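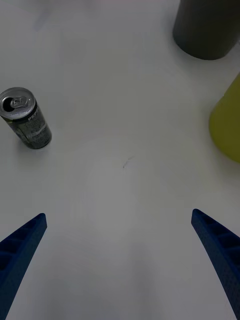
The table segmentation in Potora still fails on bare white surfaces, and I now think the fault is in the background step and has nothing to do with the camera driver. The wrist view attached to this message is a good test for it. The tabletop goes slightly gray toward the lower half and the corners, the gripper fingers are open at the bottom, and there is one small gray streak near the middle with nothing else close to it. A proposal from that streak should never reach the grasp planner. The can at upper left is the only object I would want returned as a full candidate, as the dark gray cylinder and the yellow-green thing on the right both run out of view.

On 2021-01-06, the Kukum maintainer wrote:
> We see false candidates on light tables with the 3,000 point
> setting. Turning up min_area removes them but also drops small
> parts. Is the finger mask applied before or after the plane
> fit? The docs for Colden say before, the code looks like after.
> Also, can we get partial objects flagged? Our planner tries to
> grasp them and then gives up at the workspace limit.

It is applied after. The docs are wrong and I will fix them. With the mask applied late, the blue of the fingers gets into the color model for the table, and the threshold ends up too loose or too tight depending on how far the gripper is open. I moved the mask ahead of the fit in the branch "early-mask" and left everything else alone.

On my set of 58 views the false candidates dropped from 3 per view to fewer than one. I would leave min_area where it is for now.

For partial objects, the branch adds a field called touches_border. It is true if any pixel of the segment is within 2 pixels of the image edge. The planner ignores the field unless you set skip_partial in the config. Finger pixels are removed first, so they don't trigger it.

Two things I have not done:

- The Nieto wrapper does not pass the new field through yet. It needs a message change.
- Shiny can tops still split into separate segments at times. Merging by height would probably work but I have not tried it.

If you can run the branch on your own light table logs, please send the config along with the results.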